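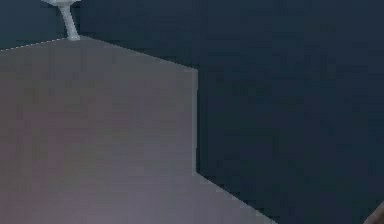 Tuesday, back room at Lunura

Second go at the breakfast terrace layout for the Butkienė guesthouse. Edgars Urbonaitė still says the owner wants every guest fed outside in one sitting, and I still don't believe it can be done without someone eating porridge on the steps. A plain slab: grey, no markings on it, dark blue behind, with a stepped outline and one long straight diagonal along the top. I've left it bare on purpose. Last time we put furniture in early and everybody argued over cushions.

Owner's figures: 11 bedrooms, 4 of them sold as family rooms. She counts a family room as two at breakfast. Edgars counts it as three. I'd count it as three plus a high chair and a pushchair parked where the toast comes out. We need the real bookings for last February and one busy month, and I've now asked twice.

Tried round tables first. They look friendly in the brochure from Jinetti and they waste every corner they're put near. Switched to small squares that can be pushed together. Better, though the diagonal side leaves a run of useless wedges. Edgars suggests planters in the wedges. Planters are what people suggest when the tables don't fit.

Buffet position. Three places tried:
- by the kitchen door: short walk for staff, queue blocks the door
- along the long side: plenty of room, but the food is in full sun by nine
- indoors, guests carry plates out: works on paper, and then someone has to get through a doorway with two coffees and a boiled egg

I lean to indoors with coffee brought to the table. The owner won't like it because she'd need another pair of hands from 7.30 to 10. She has priced the whole job on one.

Fledier quote came in at 1196 for the awning, fitting not included. Their leaflet says it "extends the season". By how much, and where, they don't say. I rang and got a man who told me it depends on the weather. Not ordering until we've had a sample of the cloth up through a proper wet morning.

Also not convinced by the two-sittings idea (8.00 and 9.15). Every place I've stayed that tried it ended up with the whole house down at quarter to nine. Edgars says a card in the room sorts that out. We have agreed to disagree, and he's going to ask the woman who runs the place by the harbour what she does.

To do:
- chase bookings again, by phone this time
- check step height from kitchen to terrace, the two drawings differ
- squares layout with 12 tables, then see what has to come out
- ask whether smokers are allowed out there at breakfast, it changes the far end completely
- Edgars to return the Jinetti chair, it wobbles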